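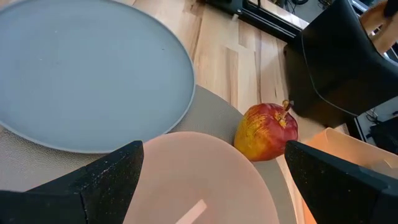
Offene Werkstatt bei Nirkel, Teil 2: Tisch abräumen

So 28 April

Im ersten Teil ging es um die Förderstrecke und die Palettierzelle. Der für mich interessantere Teil des Besuchs lag eine Etage höher, wo die Gruppe von Mateja Petkov an zweiarmiger Manipulation arbeitet. Gezeigt wurde das Abräumen eines gedeckten Tisches: Teller, Platzset, Obst, eine Papiertüte. Die Aufgabe klingt harmlos und ist für Parallelgreifer ziemlich unangenehm.

Zum Aufbau. Zwei Arme arbeiten am selben Holztisch, jeder mit einer kleinen Kamera am Handgelenk. Die Finger sind schwarz, kantig, laufen spitz zu und haben eine raue Oberfläche. Petkov nannte als Grund für die Form den Tellerrand: Ein flach aufliegender Teller bietet kaum Angriffsfläche, die Spitze muss unter oder über den Rand kommen, bevor überhaupt geklemmt werden kann. Breite Standardbacken hatte man vorher montiert, die schoben den Teller vor sich her.

Die Regelung läuft unter dem internen Namen Kollo. Eine gelernte Policy gibt Zielposen für beide Arme aus, darunter sitzt eine konventionelle Impedanzregelung. Trainiert wurde mit 727 teleoperierten Durchgängen, aufgenommen an 14 Tagen. Valbona Dervishi hat einen großen Teil davon selbst gefahren und konnte entsprechend genau sagen, wo es hakt. Ihre Liste, in der Reihenfolge ihrer Nennung:

Glanz. Der rosafarbene Teller wirft je nach Lage einen hellen Streifen in die Handkamera, der graublaue ist matt und macht weniger Ärger. Tiefenwerte gibt es an der Stelle des Reflexes keine brauchbaren.

Überlappung. Liegt ein Teller auf dem Set und der Apfel direkt an seinem Rand, ist die Reihenfolge nicht beliebig. Zieht man zuerst am Teller, rollt der Apfel. Die Policy soll das aus den Daten lernen, eine explizite Planung gibt es nicht.

Papier. Die Tüte gibt nach, und die Kraftschwelle, die für die Teller passt, knickt sie ein. Im Moment wird die Schwelle pro Objektklasse umgeschaltet, was Dervishi als Provisorium bezeichnete.

Vorgeführt wurden 10 Durchgänge. Sieben liefen ohne Eingriff durch. Zweimal brach die Überwachung ab, weil sich die Arme über dem Tisch zu nahe kamen, einmal blieb ein Teller beim Anheben am Platzset hängen und nahm es mit. Ein Durchgang dauerte fast 24 Sekunden pro Objekt, für einen Haushalt also unbrauchbar, für den Stand der Technik in Ordnung. Die Geschwindigkeit ist wegen der Besucher gedrosselt gewesen, den Faktor habe ich nicht notiert.

Rückfrage von mir zur Kalibrierung der Handkameras: Sie wird jeden Morgen geprüft, mit einer Tafel auf dem Tisch. Nach einem Fingerwechsel muss zusätzlich der Greifpunkt neu vermessen werden. Tahira Abbasi, die das macht, hält die Finger für das eigentliche Verschleißteil. Die raue Schicht trägt sich an der Spitze ab, und dann ändert sich das Verhalten schleichend – in den Logs sieht man das erst spät, weil der Greifer ja weiterhin schließt.

Weniger überzeugt hat mich die Auswertung. Als Erfolg zählt, wenn am Ende alles in der Ablage liegt. Wie hart der Teller dort ankommt, geht nicht ein, obwohl die Gelenkmomente ohnehin mitgeschrieben werden. Petkov meinte, das komme mit der nächsten Version.

Die Folien sollen noch verschickt werden. Wer im Verteiler fehlt, kann sich bei Abbasi melden. Teil 3 behandelt den Vortrag von Milovan Softić über Greiferfinger aus dem Drucker, dafür muss ich erst meine Mitschrift sortieren.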